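Kalte Füße, laute Boxen: Ein Vormittag mit Joana Caldeira

23. September 2018

Ich mag ja keine Interviews vor elf Uhr. Mein Kopf war noch bei der Zugabe vom Vorabend, meine Stimme irgendwo im Taxi geblieben, und draußen in Plultbridge war es zum ersten Mal seit Mai wieder so kalt, dass ich die dicke Jacke gesucht habe (gefunden: den Schal, immerhin). Aber Joana Caldeira kann nur vormittags, und Joana Caldeira wollte ich schon lange vor dem Mikro haben. Sie singt bei Trumance, sie schreibt die Texte, und im Herbst geht die Band wieder auf kleine Tour.

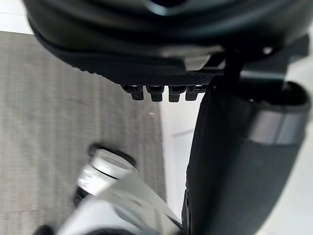
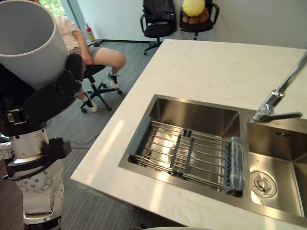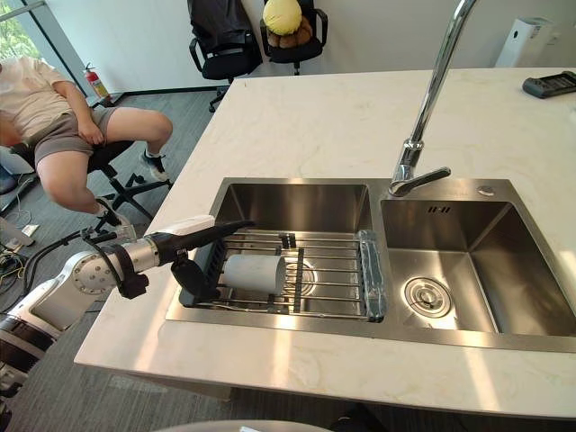
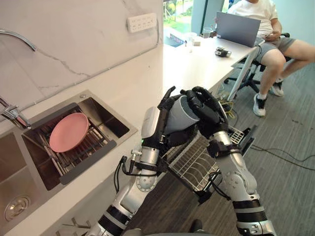

Wir treffen uns im Tavares, dem Café gegenüber vom Bahnhof, das morgens nach Zimt riecht und in dem man die Jacke besser anlässt. Joana sitzt schon da, Mütze auf, und hat zwei Galão bestellt. Einer davon ist für mich, und ich bin ihr auf der Stelle ewig dankbar.

»Du siehst furchtbar aus«, sagt sie zur Begrüßung. Stimmt leider. Ich erzähle ihr vom Konzert im Dusena, vom Schlagzeuger, der sein Becken umgeworfen hat, und davon, dass ich dann doch noch bis zum letzten Lied geblieben bin. Sie nickt, als hätte sie das alles schon gehört. »War ich auch. Ich stand hinten am Mischpult. Du hast mich sogar gegrüßt!« Das wusste ich nicht mehr. Gut, weiter.

Angefangen hat sie mit siebzehn, in der Garage eines Cousins, mit einem Verstärker, der nur lief, wenn man dagegentrat. »Ich wollte Bass spielen«, sagt sie. »Es gab aber schon einen Bassisten, und der hatte das Auto. Also habe ich gesungen.« Der Bassist mit dem Auto war Rogério Brito, und er ist bis heute dabei. Das Auto nicht mehr, das hat sich auf einer Landstraße verabschiedet, mit der kompletten Anlage im Kofferraum und einem Auftritt, der in einer Stunde losgehen sollte. »Wir haben per Anhalter eine Gitarre hingeschickt. Nur die Gitarre. Und den Gitarristen natürlich.« Der hat dann allein gespielt, und offenbar reden die Leute in dem Dorf immer noch davon, wie schön ruhig das war.

Ich frage sie nach dem neuen Album, das komplett im Winter entstanden ist, in einem Proberaum ohne Heizung. Ob man das hört? »Du hörst meine Nase«, sagt Joana. »Im zweiten Stück, wenn du Kopfhörer aufhast, ziehe ich vor dem Refrain die Nase hoch. Rogério wollte das rausschneiden, und ich habe gesagt: Wenn du das rausschneidest, gehe ich heim.« Es ist dringeblieben. Ich habe zu Hause nachgehört, und ja, da ist sie!

Überhaupt die Kälte. Joana ist damit aufgewachsen, dass man bei vierzehn Grad die Wolldecken herausholt, und hat sich dann ausgerechnet in eine Stadt verliebt, in der man im Oktober schon mal das Auto freikratzt. »Die ersten Jahre fand ich es schrecklich. Jetzt kann ich im Sommer keine einzige Zeile schreiben. Wenn es heiß ist, bin ich dumm.« Sie schreibt am liebsten ganz früh, auf der Treppe vor der Haustür, in der Skijacke, mit einem Heft auf den Knien. Handschuhe trägt sie nur links. Rechts wird geschrieben, bis die Finger nicht mehr wollen, und dann ist das Lied eben fertig. »Deshalb sind unsere Stücke so kurz«, sagt sie, und ich bin mir bis jetzt nicht sicher, ob das ein Witz war.

5 Konzerte stehen bis zum Jahresende fest, das erste davon hier, wieder im Dusena. Ich gestehe ihr, dass ich Trumance dort am allerliebsten sehe, wo der Boden klebt und man dem Bassisten aufs Effektgerät treten könnte. Da passen 100 Leute rein, wenn alle ausatmen. Im Mai haben sie dagegen auf einem Festival vor 2.000 Menschen gespielt, nachmittags, bei voller Sonne. Wie war das? Joana zieht die Mütze tiefer. »Heiß. Ich habe die dritte Strophe vergessen und zweimal die erste gesungen. Gemerkt hat es eine Frau in der ersten Reihe, die hat mich so streng angeschaut, dass ich mich nach dem Lied bei ihr entschuldigt habe. Übers Mikrofon.«

Irgendwann kommt Rogério dazu, zu spät, mit nassen Haaren (bei dem Wetter!), und klaut sich ein Stück von meinem Croissant. Er redet wenig und grinst viel. Was er an Joana nicht leiden kann, will ich wissen. Er überlegt so lange, dass sie ihm gegen das Schienbein tritt. »Sie zählt nie ein«, sagt er dann. »Sie fängt einfach an. Seit Jahren. Wir drei stehen da und rennen hinterher.« Joana findet, das halte die Band jung. Rogério findet, es mache ihn alt.

Streit gebe es bei ihnen vor allem um die Reihenfolge der Lieder. Sie will mit dem leisesten Stück anfangen, er mit dem lautesten, und entschieden wird das meistens im Flur, zwei Minuten vorher. Einmal haben sie sich gar nicht geeinigt und beide gleichzeitig losgelegt. »Das war der beste Anfang, den wir je hatten«, sagt Rogério. »Wir haben es danach noch mal versucht. Klang grauenhaft.«

Und Kater, frage ich, nicht ganz uneigennützig, was macht ihr dagegen? Rogério schwört auf Hühnersuppe zum Frühstück. Joana macht sämtliche Fenster auf, legt sich im Mantel aufs Sofa und hört eine Platte, auf der niemand singt. »Kalt und dunkel«, sagt sie. »Mehr braucht kein Mensch. Und kein Telefon.« Ich habe das gleich am Nachmittag ausprobiert und bin nach dem ersten Stück eingeschlafen, aber geholfen hat es schon ein bisschen.

Bevor die beiden losmüssen, summt mir Joana noch etwas Neues vor, ganz leise, über die leeren Gläser weg. Am Nebentisch wird es still. Einen Text gibt es noch nicht, nur das eine Wort »Handschuh«, das an jeder Stelle steht, an der später mal etwas anderes stehen soll. Rogério hofft inständig, dass es so bleibt.

Karten für den Abend im Dusena gibt es an der Bar und im Tavares an der Kasse. Ich stehe wie immer links vorne, und diesmal grüße ich mit Absicht.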